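Toy sorting tray

A toy sorting tray is a shallow tray filled with small, mixed toys, used for play in which children pick things out, compare them and put them away in groups. It is one of the simplest setups in early childhood play, and one of the richest! It turns up in playrooms, preschools, toy libraries and on kitchen floors, and hardly any two look alike.

Contents

Almost anything that fits in a small hand can go in. Balls are the heart of most trays, and for good reason: a tennis ball, a spiky rubber ball and a tiny soccer ball are all round, yet they feel, squeeze and bounce in completely different ways. Blocks, plush animals, studded bricks and scraps of cloth are added for contrast. A good mix has several things that nearly match (two reds, two kinds of spiky ball) and a few that match nothing at all — these get the longest looks.

Small parts and balls that could block an airway are left out for children under three.

The tray and the stack

Metal trays are popular with sorters who like noise, and the rattle of a hard ball rolling from one end to the other is a large part of the fun. A low rim keeps everything in view. Many setups add a second piece, such as a stack of compartments with round openings, each in its own color. Toys travel from the tray to the stack and back again, sometimes for a whole afternoon. 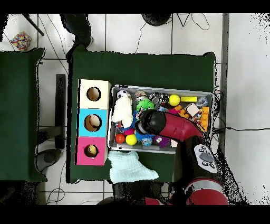
Killian Cordier holds that the stack should always start out with something already in it, as a child who spots a toy through a hole will want to get it out, and putting things in follows naturally from there. The toy library in Masgate works the opposite way and hands out its stacks empty, with a card of suggested games.

Ways to play

Color sorting is the best known game. Texture sorting is harder and often funnier, especially with eyes closed: smooth, fuzzy, spiky, knitted. In "hide and find," a cloth is laid over part of the tray and the players feel underneath it. The Clodmont version, played in pairs, has one child name a toy while the other hunts for it before a count of 20.

Older children tend to invent rules of their own. Sorting by "things that roll" leads to wonderful arguments about lopsided balls.

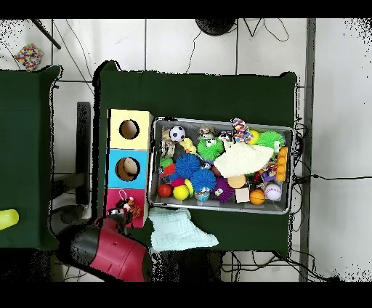

Toy libraries usually build up a large stock and rotate it. The Landry collection has around 300 pieces and fills each tray with 37 of them, swapping 12 every May so that returning families find something new among the old favorites.

Care

Rubber and plastic toys are washed in warm soapy water and air dried. Plush and knitted pieces go through the machine in a mesh bag. Spiky balls collect lint between the points, and an old toothbrush clears it nicely. Wooden blocks are only wiped, never soaked.

See also: Treasure basket; Shape sorter; Brarine box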